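Mockus Folding Workbench - two months in

Posted March 22, 2019

I bought the Mockus bench because Farhad Najafi at the Risside tool library kept telling me it would replace my old sawhorses. It cost 43 dollars on sale in December, which should have made me suspicious, and did.

The box claims setup in 2 minutes. My first try took 12. The legs have 4 locking pins and they all look alike, but one is slightly shorter and only fits the back left. The instruction sheet doesn't mention this. It does have a full page on how to register for the newsletter.

Once it's up, it stands better than I expected. I planed a door edge on it and it only crept a little across the garage floor. Hand sawing is another story. Anything with a real push and pull to it sets the whole top rocking, and tightening the bolts helped for maybe a day.

The clamping jaws are the weak part. They close at a slight angle, so thin stock gets pinched at one end and flaps at the other. Birsen Ateş has the older model from Brudolgate and says hers never did that. I've tried hers and I believe it - the screws on that one feel twice as heavy.

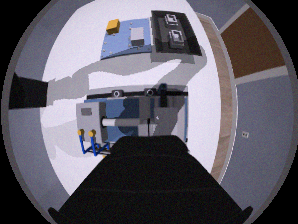
The "stain resistant" top is also a stretch. Wood glue came off fine, but a coffee ring from the first week is still there and I've gone at it with everything under the sink.

Would I buy it again at full price? No. For painting trim, holding a vise for light work or eating lunch on, it's OK. It folds flat and hangs on one hook, and I'll give it that. If you do any sawing, look for a used Brudolgate and bring somebody to help you carry it.

Two and a half stars, and the half is for the hook.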